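How Do You Teach a Robot to Do the Dishes?

Think about how you learned to put a cup away. Somebody probably showed you. They picked up the cup, you watched, and then you had a go yourself. You may have dropped one or two before you got the hang of it.

Robots can learn in a similar way. A person shows the robot a task many times, and a computer looks for the pattern in all those turns. This page explains how it is done.

Why not just tell it what to do?

For a long time, people gave robots a list of exact orders. Move the arm up by this much. Turn the wrist by that much. Close the gripper. Stop.

Orders like these work well in a factory, where every part arrives in the same place, facing the same way. A kitchen is different. Cups come in all sizes, and people leave them wherever they like. If the orders say the cup is on the left and the cup is really on the right, the robot will close its gripper on nothing at all.

You could try to write orders for every cup in every place, but you would be writing for years. It is quicker to show the robot what you want.

Two ways of showing

There are 2 main ways to show a robot a task.

The first is by hand. The motors in the arm are set so that the joints move easily. The teacher takes hold of the arm and guides it along, a bit like a grown-up holding your hand while you learn to write. The robot has sensors in its joints, and these keep a record of every bend and turn.

The second is by remote control. The teacher doesn't touch the robot's arm. Instead they move a set of controls, and the robot copies the movement. Some controls look like the ones for a video game. Others are small arms of their own - when the teacher bends the small arm at the elbow, the big arm bends at the elbow too.

Both ways have good and bad points. Guiding by hand feels simple, but the teacher's own body can get in the way of the cameras. With remote control the teacher can stand back, but it takes practice. Most people are very slow at first.

What an arm is made of

A robot arm has stiff parts and joints, as yours does. The stiff parts are like your bones. The joints are like your shoulder, elbow and wrist, and there is a motor to move each one. At the end is a gripper, which does the job of a hand. Cables carry electricity and messages along the arm.

The arm in this picture is reaching over a double sink. A metal rack for drying dishes sits in the left half, with a white cup in it. Look for the black cables looping along the side of the arm.

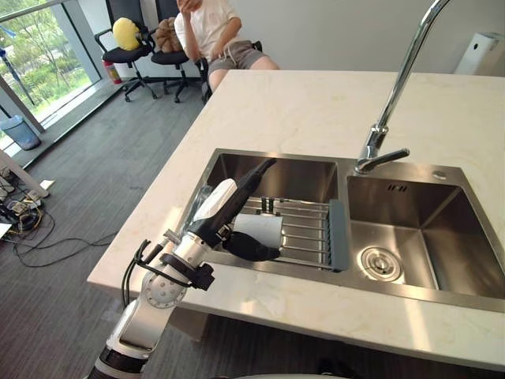 What the robot sees

When you reach for a cup, you don't think very hard about where your fingers are. You look, and your hand goes there. A robot needs cameras to do this, and it often has more than one.

One camera may be high up, like eyes in a head. It gets a wide view of the room, so it is good for finding out where things are. The trouble is that the gripper can hide the very thing it is reaching for. Look at the first picture again and you will see that part of the cup is hidden.

A second camera can go on the wrist. It travels wherever the gripper travels, so it gets a close view. The gripper itself takes up a lot of space in this kind of picture, and everything else has to fit in what is left.

The next picture comes from a small camera near the gripper. The big black shape across the top is part of the gripper. Can you find the blue dish drainer, the metal rack and the tap?

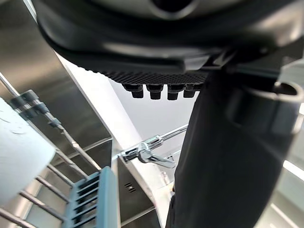
Again and again

One turn is not enough. If a robot sees a cup picked up once, it has only learned about that cup in that place. The teacher moves the cup a little and does the task again, and again after that.

Syahrul Rahman teaches robot arms to tidy kitchens. In November his team saved 1,782 turns of a single task, which was lifting a cup out of a rack and standing it on the counter. By the time they stopped, they had 2,835.

"The first hour is fun," he says. "After that you need a biscuit."

Mistakes can be useful as well. If the gripper bumps the cup and the teacher puts things right, the robot gets to see how to fix a bump. But a turn that ends with the cup on the floor is usually marked as a bad one, so that the computer doesn't copy it.

Then the robot tries

All the saved turns go into a computer. Each one holds the camera pictures and the movements that went with them. The computer works through them and learns which movement tends to follow which picture. This is called training, and it can take hours or even days.

After training, the teacher lets go of the controls and the robot tries the task by itself. Someone stays close to the stop button.

Words to know

Gripper: the part at the end of a robot arm that holds things.
Joint: a place where the arm can bend or turn.
Sensor: a part that measures something, such as how far a joint has turned.
Training: when a computer learns from many saved turns.

Try it with a friend

Put a plastic cup on a table. One of you is the robot and shuts their eyes. The other is the teacher and gently guides the robot's arm to pick up the cup. Do it a few times, then let the robot try alone with eyes still shut. Now move the cup to a new place and see what happens.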